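Up before the birds with Ghazal Kazemi

25/08/2021

I'd been meaning to catch up with Ghazal for ages, so when she said she had a free hour after the breakfast rush I hopped on my bike and went straight over to Wurnum, her little bakery by the canal.
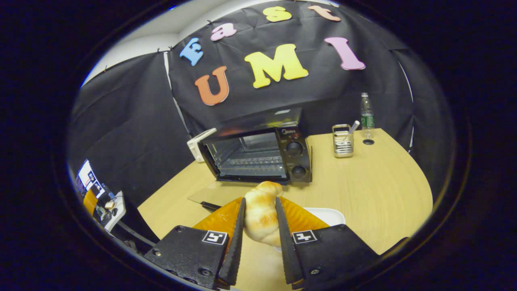
She's been baking for 30 years, first in her aunt's kitchen and then all over the place, and she still gets up at ten to three. "You never get used to it," she told me, pouring me a tea so strong I could have stood a spoon in it. "My husband thinks I'm mad. I go to bed before the news!"

I asked how last year went and she pulled a face. They shut the shop for 5 weeks and then started doing deliveries – her nephew on a cargo bike, up to 41 doors in a morning. "He was fit as anything by December," she said. "Now he wants a van."

Her business partner, Tanner Girard, popped his head in at this point to argue about rye. He wants more of it, she wants less (this has clearly been going on a while). "People say they want rye and then they buy a bun," said Ghazal. Tanner said that was only because she hides it on the bottom shelf.

She's looking for a Saturday helper from next month, so pop in and ask if you don't mind the early start.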